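Category: Desk Robots / Set-up Guides / Two-arm kit

Section 3. Your first pick-up task on the Halim two-arm kit

By now you should have both arms bolted to the front rail and the power sorted. If you haven't, go back to section 2, because nothing in here will make sense with an arm lying on its side. I'm Irfan, I wrote most of this guide, and this is my favourite bit of the whole thing!

Before you start

Get the floor panel in and clear it of screws, hex keys and tea. Pick one or two small, light things to practise on. I like pill boxes (the lids have decent edges) but anything small and light will do.

CAUTION: Keep your hands outside the walls whenever the arms have power. These are little servos but they'll still give your knuckles a good nip.

1. Switch on the left arm, wait for the light on its board, then do the same on the right.

2. Open the Zokevach program on your computer and choose "Both arms". You should get three camera views, one from each wrist and one of the whole box.

3. Press Home. The arms will move slowly to their rest pose — let them finish, even if it looks like nothing's happening.

4. Put your object near the middle of the floor, where both grippers can get to it.

5. Check all three views before you go on. If one is frozen, unplug that camera and plug it back in.

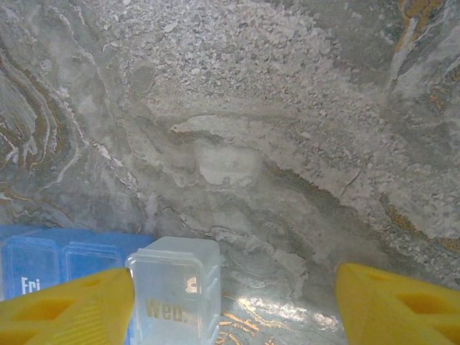
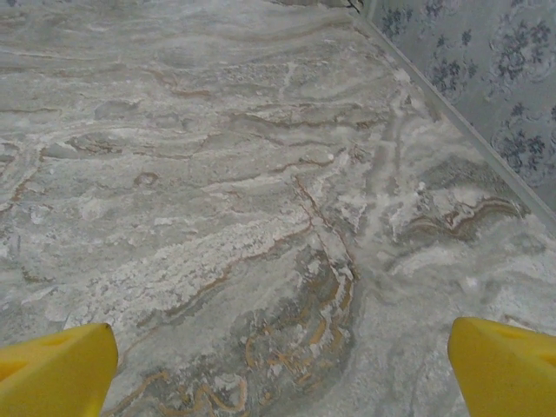
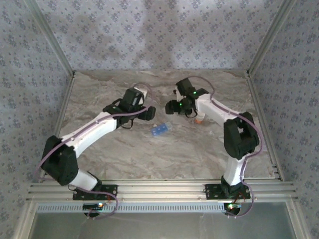 6. Set the speed to 15. It goes a lot higher and yes, I know, you'll want to try it. Please do the first few goes at 15.

7. Steer one arm until its fingers are either side of the object, then lower it a tiny bit at a time. Stop as soon as you're low enough to close on the sides.

8. Close the gripper with short taps on the key. Holding the key down gives you full squeeze, and I've cracked more than one lid like that.

9. Lift, wait a second, put it down again and open up. Press Save if you want to keep that run.

NOTE: A patterned floor is fine. Adi Hutapea spent most of January swapping floors and wallpaper on our own box and the kit coped with all of them. Shiny panels can give you a patch of glare, so if you're struggling to see the object, move your lamp before you start fiddling with the camera settings.

NOTE: The program keeps 2,000 saved runs and then starts writing over the oldest ones. Copy anything you care about to another drive. Kiri Henare asked me to put that in capitals, so: COPY YOUR RUNS.

If an arm stops halfway

Nine times out of ten it's a cable. Follow it along the arm and down past the base with your finger (power off first!) and push both ends home. It wants enough slack to bend freely, but not so much that it catches on the other arm. If that doesn't fix it, press Home and start again from step 3.

Once you can do the same pick-up several times in a row, have a go at section 4, where you pass the object from one arm to the other.

Guide last changed 08/05/2020

Stava Desk Robots, Fivville | Contact us | Back to top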